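Teaching Two Arms to Put Caps on a Rack: What We Learned About Demonstrations

Braltby Robotics Lab, student project report, spring term

Our question was simple to ask and a lot of fun to chase: if you only have time to record a fixed number of demonstrations, should every one start from the same tidy layout, or should you mess things up a bit each time? We picked baseball caps because they are soft, they slump, and a brim is easy to grab badly.

We recorded 208 demonstrations by driving the two arms by hand. In the first 100 the caps always started in the same spots. For the other 108 we moved them between runs – turned them, slid them toward one rail, swapped which cap went first. Then we trained one policy on each set (the second cut down to 100, to keep it fair) and tested both on the same list of starting layouts. Training stopped at 3,000 steps in both cases, mostly so the two runs would fit in one night on the shared machine.

The task counts as done when every cap sits on the white perforated stand and neither arm is touching one. The desk lamp stayed on the table throughout, so the right arm had to learn to keep clear of its shade.
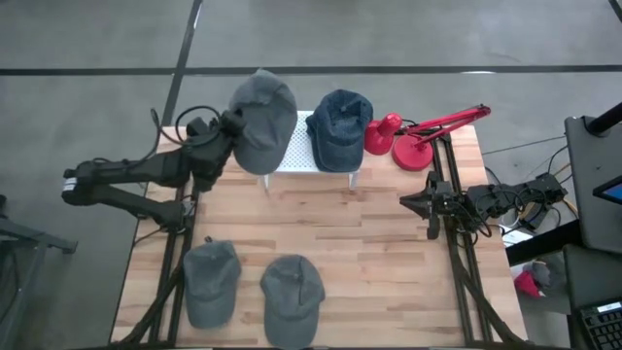
Rory McIver wondered whether the stand made things too easy, given that it never moved, and whether the policy was learning a place in space and had no idea what a rack was. Fair question! We went back and shifted the stand by a hand's width for a few extra trials. Both policies did worse, and the tidy one nearly always let go over the old position. So yes, part of what we measured is memory of one spot.

On the main test the mixed set still won clearly. It recovered from bad grasps far more often, and we think that comes from our own clumsy driving in those runs, where we had to back off and try again. We didn't plan that part, and it's our favorite result.

The whole project came to 553 recorded files once you add tests and throwaway runs. Next we want to move the stand during recording too, and try a softer cap whose crown folds in when the gripper closes on it. The Morin group has offered us their labeling script, which should save us a lot of evenings.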